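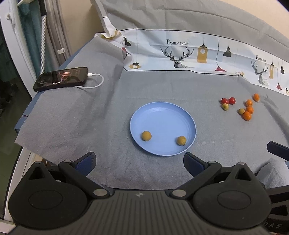 Session 4. Recording demonstrations with the hand-held gripper

A demonstration is one continuous recording of a person doing the task with the gripper in hand. The policy is trained on the wrist view and the finger opening, so whatever the operator can see but the wrist camera can't is lost to the learner. For the sorting task, the starting state is defined by which items are on the plate and which are on the cloth. With two of the brownish fruits on the plate and the tomatoes, the orange fruits and the pale ones still grouped to the right, the label is "partial, one class placed." Objects outside the task, such as the phone and its cable, stay in the recording and are not labeled.

Procedure

Open the fingers fully before starting the recording.
Hold still for 20 frames, then approach.
Pick one item per demonstration. Release it inside the rim of the plate.
Withdraw until both finger pads are clear of the plate, then stop.

Each group records 10 demonstrations per starting state, over 6 starting states. Move the loose fruit between demonstrations — a fixed layout teaches the policy a path and very little about the fruit.

Discard a recording if the item is dropped outside the plate or the free hand enters the view. Failed grasps followed by a second attempt are kept and tagged "retry."

Upload to the Vulton folder by 13/09/2023. The August recordings use the old tags and should not be merged.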